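Cindden TL-6 trail camera

Reading time: 4 minutes

The TL-6 is the second trail camera from Cindden and replaces the TL-4, which had a slow trigger and a door seal that let in moisture after one winter. The new model has a revised housing, a larger battery tray and a passive infrared sensor with two side zones. I bought it at full price and ran it from the start of June on three sites: a badger path through hazel coppice, a stream bank and the corner of a garden with a regular fox.

Housing and mounting

The body is a two-part clamshell with a rubber gasket seated in the rear half. It closes with a single over-centre clip, stiff when new. The strap slots are wide enough for a 25 mm webbing strap, but the one supplied slips on smooth bark and I replaced it with a Bosman ratchet strap on the first day. There is a standard tripod thread underneath and a second on the back. The back thread is the more useful, as it allows the camera to be angled down from a post without a wedge.

After heavy rain there was no water inside the case. Fine condensation formed behind the lens window on two mornings at the stream and cleared by mid-morning. A sachet of silica gel in the battery bay stopped it.

Trigger and detection

Detection is good out to the middle distance and poor beyond it. A fox crossing the field of view at a walk was caught with its whole body in the picture nearly every time. A fox at a trot was often recorded as a tail. The side zones wake the camera early, and switching them off in the menu made the results clearly worse for anything small.

False triggers are the main weakness. Sunlit bracken moving in front of the sensor filled most of a card in one afternoon at the coppice site. Lowering the sensitivity by one step and cutting back the nearest fronds brought this under control. The manual recommends the highest setting for all uses, and I would ignore that.

Image quality

Daylight stills are sharp in the centre and soft in the corners. Colour is slightly cool. The fur of a roe deer in open shade showed separate hairs at the neck, which is better than the price suggests. Video is less convincing, with heavy compression in moving foliage. Clips can be set up to 60 seconds long.

At night the camera uses low-glow LEDs. These give a faint red point that the badgers looked at and then disregarded. Exposure is even, but the shutter is slow, and feeding animals come out much better than walking ones. Anything very close to the lens is burnt out. I tried a strip of translucent tape over half of the LEDs for the garden site and kept it there.

Cards and power

Cards up to 512 GB are accepted, though the card has to be formatted in the camera first. It takes 6 AA cells. A set of lithium cells was still working when I took the camera down. Rechargeable cells gave a low battery warning much sooner and the night range dropped before the warning appeared. An external supply can be connected through a socket under a rubber bung. The bung is not tethered and will be lost.

Straps, covers and scent

Webbing holds mud and scent. I wash the straps and the fabric camouflage sleeve without powder and give them a short, cool run in the dryer before they go out again.

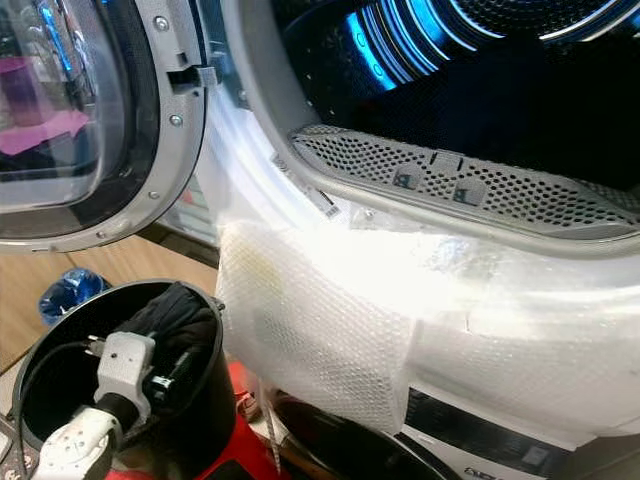
Software

Cindden supplies a desktop program for sorting files. It reads the time, temperature and moon phase stamped on each still and can group pictures by hour. With 2,000 files in a folder it became slow to scroll, and it has no means of marking empty frames for deletion in bulk. The older Prornomholm viewer opens the same files without trouble and is faster. The phone app connects only at close range and is useful for checking the aim of the camera, little else.

Compared with the Mister Scout

The Mister Scout costs less and triggers a little faster, but its night pictures are noisier and its case has a visible gap at the hinge side of the seal. For a dry garden I would buy the Scout. For woodland or anywhere near water, the TL-6 has the better housing.

Verdict

Recommended for stills at short range. Buy a better strap at the same time, and look elsewhere if video is the main purpose.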